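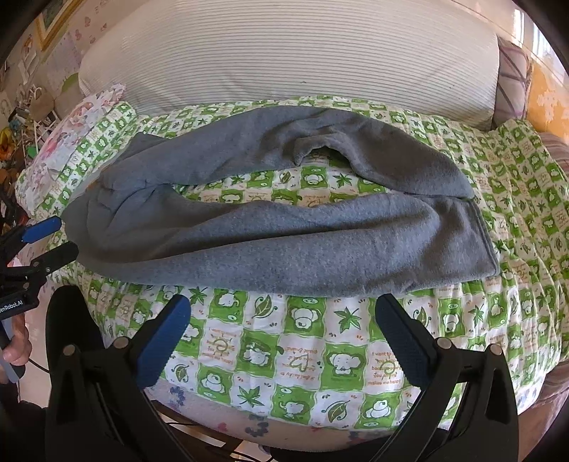

February, nearly midnight

Too wound up to sleep, so I'm writing this down while it's fresh. We finally had a clear one! Two weeks of soup over Ullow and then tonight the whole sky just opened, right as I was rinsing the dinner plates. I texted Teresa one word ("NOW") and she was outside in her car before I'd found my second glove.

Went up to the pull-off on the Cardoso road, 864 feet according to the sign, enough to get us above the streetlights. Teresa brought the Jeton, her old reflector, which weighs as much as a calf and needs a good half hour to cool down before it's any use. I brought binoculars, cocoa and the logbook. We stood around stamping and naming things wrong for a while. I called Capella Castor with total confidence.

It was so cold my eyelashes felt stiff. I've learned my lesson about jeans. The gray fleecy pants are the only thing for a hilltop in February, and I don't care how they look with boots.

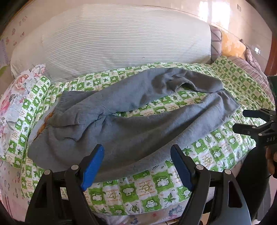 What we saw

Orion first, of course. The nebula in the sword was the best I've ever had it - a proper wing shape, with the little knot of stars in the middle split clean. Teresa says the trick is to look slightly to one side and wait, and she's right, the longer you wait the farther out the edges go. I stayed on it until she coughed at me.

Then Jupiter. Four moons in a line, three on one side and one off alone. We pushed the scope up to 200 power, which was greedy, and the whole planet went to jelly. Backed off and there were the two dark belts, sharp as pencil lines for maybe a second at a time. I yelled. A dog somewhere down the hill yelled back.

Tried for the Crab and missed it again. Teresa thought she had it, I thought I had a smudge on the eyepiece. I'm not logging it! We finished on the Pleiades with plain binoculars, passing them back and forth, and I think I liked that most of the whole night.

Log notes

Orion goes in as entry 514. My sketch looks like a squashed moth but I'm keeping it.

The Bretix star map kept flipping north and south whenever I turned around, so paper chart next time. Also a red bulb for the flashlight, a stool for Teresa's back, more cocoa.

Moon's out of the way for a few more nights. She can do tomorrow if the clouds stay off, and I want another go at the Crab before it gets too low in the west.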